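Can a machine clear the table yet? Na-rae Gil at Folstead takes some time before she answers. "It can move a cup," she says. "To clear a table is a different job."

Her group at Folstead works with kitchen chores, and this spring they gave most of their hours to passing things from hand to hand. 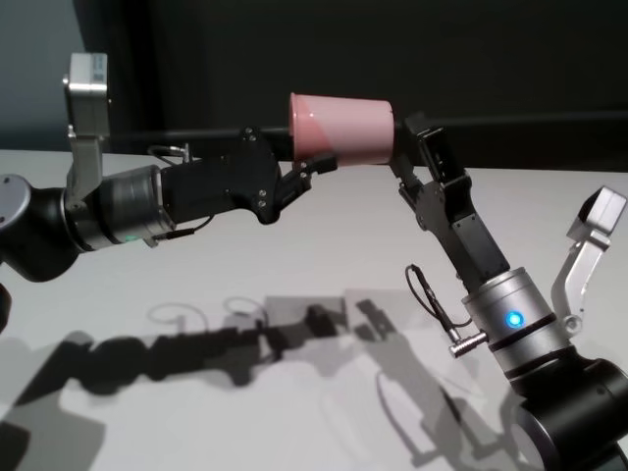 Two arms with one cup between them, at Folstead.

She tells me that in April they made 100 trials of the handover, and 53 went well. "A child would be better," she says, and laughs a little. "But the child gets bored."
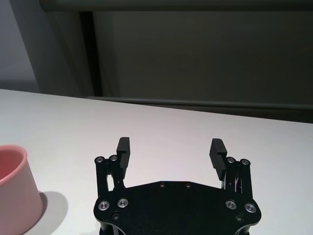
Gil does not believe that speed is the main problem. A home changes every day, she says, and the machine must find each thing again. She talks about the grip first. The fingers have fine ridges on the inner side, and a cup standing on a white table is a kind object for them. "Give it a wet plate, and we will speak again." I ask when she would let it work in her own kitchen. "With my cups, maybe soon. With my mother's glasses, I would wait."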